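Nisen Bed Net, Double

Item 3291

Mosquitoes have had a good run of warm, wet summers, and they would like to share it with you. The Nisen hangs from one hook, covers a double bed and packs down smaller than a loaf of bread. Mesh is treated at the factory and good for over 14 washes -- gentle ones, please. Tuck the hem under the mattress. A net left open at the bottom is a very nice tent for insects.

Does not replace malaria pills. Ask your doctor before you travel.

Spare hook: item 2311.

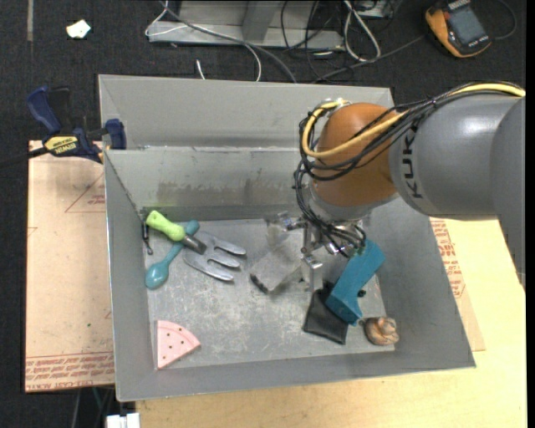 Charito Salazar: Took mine to the coast in July and slept fine, but the cord is short if you have high ceilings.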